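Hakberg Automation Laboratory
@hakberglab
9 November 2020

1/ The Hakberg laboratory is publishing a summary of the fault that halted our threaded assembly trials in October. The full report is with our partners at Kawaguchi and Barkon. This thread gives the main findings for those who follow the work.

2/ No one was injured. The cell was operating at reduced speed and the operator was outside the marked area. We are treating the matter as a safety report all the same, as the arm continued to move when it should have stopped.

3/ The task is simple to state. The arm picks up a white part with a threaded end, brings it to the tray and seats it. Marker tags on the parts and on the tray tell the software where each one is.

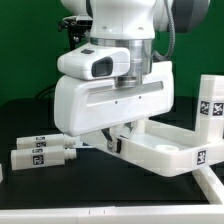 4/ The trial series was planned for 583 cycles. The fault occurred on cycle 156. Until then the log shows no warnings of any kind, and grip force and position error were within the limits set in the test plan.

5/ On cycle 156 the software lost one tag on the tray for a short period. The Jirnum control package is meant to pause the arm when this happens. It used the last stored position instead and carried on with the downward move.

6/ The stored position was out of date. The tray had shifted slightly during an earlier cycle and its record had not been refreshed. The part met the tray wall and the arm kept pressing until the force limit stopped it.

7/ The stop came 2607 milliseconds after first contact. Our requirement is far shorter. This delay is the most serious finding in the report, and it is the reason the cell was taken out of service the same afternoon.

8/ Damage was limited. One threaded part was scrapped and a finger pad was replaced. The arm passed its joint checks and the wrist camera did not need to be recalibrated.

9/ The investigation was led by Masanobu Hosoda. His team replayed the recorded data and then reproduced the fault on purpose, with the arm slowed further and a foam block in place of the part. It was reproduced 3 times.

10/ Cause one: a timeout setting. The pause on a lost tag was tied to a timer that restarted whenever any other tag was seen. With several tags in view, the timer almost never ran out.

11/ Cause two: the force limit. It had been raised for an earlier job with stiffer threads and was not set back. The change was written in the paper logbook but was missing from the digital record that the morning check relies on.

12/ Cause three: the tray was held to the table with tape on two sides only. This was our own decision, made to save setup time, and it was not reviewed by anyone outside the team.
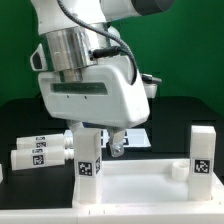

Gripper over the tray, with a marker tag on the front of each post.

13/ Corrective actions follow. Each tag now has its own timer. If a tag required for the current move is lost, the arm pauses, and it cannot resume until the operator confirms.

14/ Force limits are now loaded with the job file and cannot be carried over from one job to the next. A manual change lasts for one session and is shown on the operator screen for as long as it is in effect.

15/ The tray will be fixed with screws for all future trials — tape is no longer allowed for any part that the arm may touch. The setup sheet has been revised to say so.

16/ One item remains open. We have not explained why the tag was lost in the first place. Glare and partial blocking by a finger have both been considered, and neither accounts for all of the recorded data. Jirnum has been given the full recording.

17/ Trials will not restart until the stop time has been measured again by staff from Barkon who took no part in the original setup. The remaining cycles will not be added to the old results. The series will begin again from zero.

18/ Results from the first 155 cycles are withdrawn from our October progress note. They were collected under the wrong force limit and should not be cited. A corrected note will carry the same title with the word "revised."

19/ Other groups that use the same control package should check two things: whether the lost-tag timer is shared among tags, and whether force limits survive a job change. Both can be checked with the arm powered down.

20/ Questions about the report may be sent to the laboratory office, marked for the attention of Masanobu Hosoda. Requests for the raw logs will be answered once Kawaguchi has completed its own review.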